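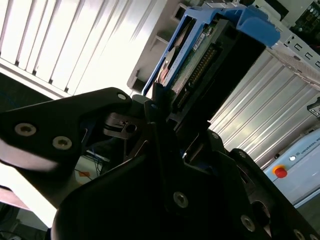 Recording drive removal by hand guidance or by remote control

Posted by Neema Lukumay in Teaching and Demonstration

Our workshop at Makori is preparing a robot arm to take hard disk drives out of desktop computers and stand them in a fixture. Each drive is held in a blue plastic carrier. We have recorded 13 demonstrations by moving the arm by hand, and the path differs noticeably between operators. Would members advise continuing in this way, or changing to remote control?

Sandell

Remote control, in my view. With hand guidance the operator's own arms tend to block the view of the carrier, and the recordings suffer accordingly. Please also agree a single starting position and a single grasp before any further recording is made. Our operators practise for two sessions before their work is kept.
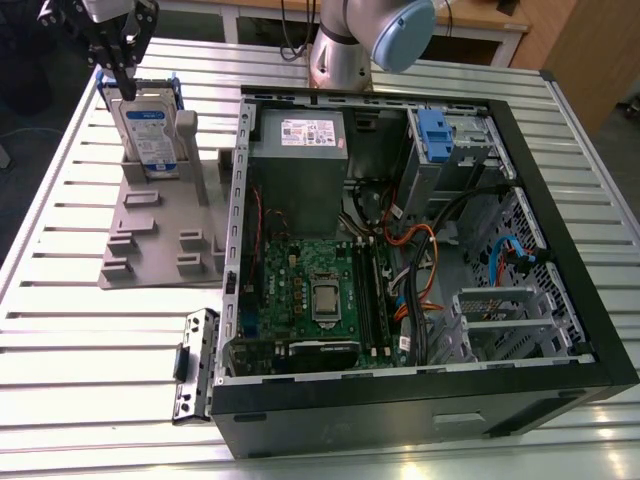
Gripper holding a drive at the fixture, with the open computer case alongside.

The placing of the drive should be recorded as a separate task from its removal. The two require different speeds - operators who record both in one pass usually hurry the second.

Skatero

Hand guidance is perfectly adequate. We used it for everything last October and had no complaints.

Gominov

Both methods have their place. I would suggest hand guidance for the approach and remote control for the last 5 centimetres, where small corrections matter most. Kindly retain the failed attempts in a separate folder, clearly marked, as they are useful when training new operators.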